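Subject: Re: [fruitlist] Kololer holds and the Kutthorpe machines
From: Bok-nam Bae

Evening all,

> I had one of the old Fovon cabinets for years and I'm sure the holds
> on Kololer were rigged to mislead you. It would offer a hold on two
> plums and a bell would drop in every single time. My brother reckoned
> you should always refuse the first hold and take the second. Does
> anyone know if there's any truth in that? Also, is it worth paying
> 300 for one with no keys and a dead top lamp board? The seller says
> it "worked when it went in the garage". It's been in there since
> December before last, as far as I can make out.

I've been meaning to answer this for ages, and then I got back from Kutthorpe with a head full of Kololer so now you're all getting the long version. Sorry! (Not very.) I'll take your questions in the order that suits me.

1. The holds

I sat with mine for a lot of evenings last winter and wrote down 342 hold offers in a school exercise book, with what I did and what came in. Your brother's rule did nothing for me. First hold, second hold, it made no odds that I could find. What I did notice is that when the machine flashes the hold buttons in turn, left to right, it's just the attract pattern carrying on for a moment, and people read it as a hint. I certainly did. If all the lights come on together, that's the real offer. Press too early and you've held nothing, and of course then the bell drops in and you feel robbed.

I'm not saying it's a generous machine, mind. It goes very mean after a feature and stays mean for a good while. But I think the plums are innocent.
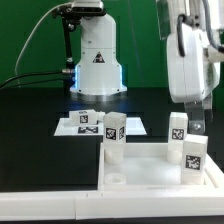
2. The price

300 with no keys and a dead lamp board? I'd offer less and be ready to walk away. The keys don't bother me, any locksmith will sort that while you wait and you want to change the lock anyway. The lamp board is the worry. On the Fovon ones the board sits right under the coin entry, so anything spilled down there over the years lands on it. Ask the seller to take the back off and photograph the lower left corner of the board. If it's green and furry round the connector, leave it alone unless you enjoy soldering.

Ask what the meter reads as well. Mine said 871 when I bought it, and I got terribly excited thinking it had hardly been played, and then somebody on this list (quite kindly) pointed out that it had gone round. So a low number tells you nothing. Look at the hold buttons instead, a worn middle button doesn't lie.

3. Shim

Someone else asked off list whether Shim is the same game with different glass. Nearly! The reels are the same strips but the trail along the top has an extra step before the nudges, and it pays a bit less on the cherries. I played both at Kutthorpe, they had them side by side near the tea counter, and Shim felt slower. My husband couldn't tell them apart and won on both, which I'm trying to be grown up about.

I'd buy either. Shim glass is harder to find if yours is cracked, so check the corners, that's where it goes when people overtighten the clips.

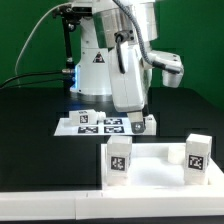

4. Lighting the cabinet

My own Kololer is having its plinth done at the moment and I can't settle on the lights. It came to me with a string of red bulbs stapled all round the bottom by a previous owner, and it looked like a kebab shop. Those are in the bin. The plinth is going black, I've got the paint already, and I want one thin line of blue down the left side of the base and nothing else, just like on the white arm in the photo, where it really glows against the dark. Has anyone got LED strip to behave off the cabinet's own supply? I'm a bit nervous of loading the transformer, it already hums when the feature board lights up, so I might run the strip from its own little plug and hide the lead round the back. Opinions welcome, even rude ones.

Last thing. I've got 5 spare hold button caps going, the square clear ones, all a bit yellow but no cracks. They fit Kololer and Shim. I tried them in a later Fovon and the lugs are wrong, so please don't ask for them for that. Postage only, first to email me off list gets them, and I'd like them to go as a set.

And do let us know what the meter says if you go and look at the one in the garage.

Bok-nam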